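From the Home Learners' Newsletter: Maths without the tears

Several of you wrote after the last issue asking what we ended up doing about maths, so I have made a pot of tea and will try to answer everyone at once. As longtime readers will know, our middle child and long division have never been friends, and by April we were both dreading the workbook. A dear friend from our co-op, Fanni Pintér, lent us her copy of the Barnex program, and we have been plodding happily through it ever since.

What I like best is how short the lessons are. There are 56 in the level we're using, and most take us 17 minutes or so before anyone starts wriggling (the fractions ones run longer, so do have a snack ready!). Each begins with a little story problem, then a page of practice, then a game. We skip the game if the weather is good and nobody has complained, and we double up on rainy days. I was worried there wouldn't be enough review, but it circles back to the old material every few lessons, and my son remembered his times tables at his grandmother's without being asked, which made her month.

My one grumble is the answer key, which is printed in very small grey type at the back. I've copied ours out by hand into an exercise book. If you have a child who loves colour and cheerful pictures, you may also find the pages a bit plain, though mine has filled the margins with dragons and that has livened things up.

Dénes Kiss has a spare set of the first level to pass along, so please write back if your family could use it.

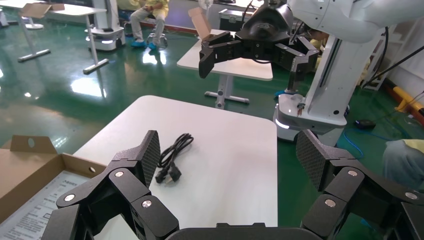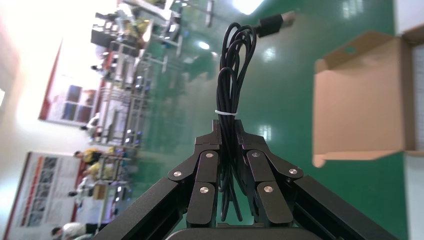
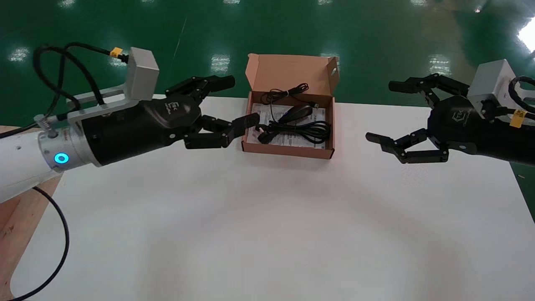
First and last photos: the cardboard box and the white tabletop.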